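Week 4 handout: Teleoperation and the art of the boring demonstration

Task for the lab: mice into bins, by remote control, one at a time.

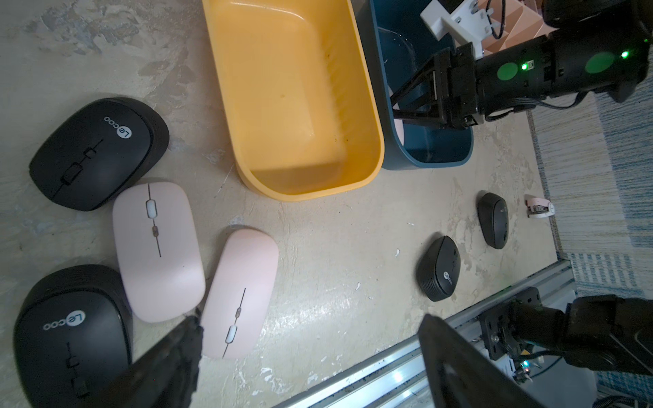 Lerato Shabalala wrote after last week's session that her policy had learned to hesitate before every grasp, and could she please have her own bad habits back. Well, yes. The policy copies whoever drives. If you dither over a pink mouse, so will it, forever, with great conviction.

Some rules, then.

Record 20 episodes per pair. Move the mice between episodes – all of them, including the tiny one you have been avoiding.

One arm works, the other stays out of the way. Swap when your partner starts sighing.

Open the gripper fully before you descend. Let go inside the bin, pause, then retract.

A fumble with a clean recovery is worth keeping. A fumble followed by 11 seconds of swearing is to be deleted, audio or no audio.

Log every episode in the Grosach sheet, failures included. Last year's group handed in 521 successes and a policy that could not find the bin.

Reading for next time: Addo's notes, section 9.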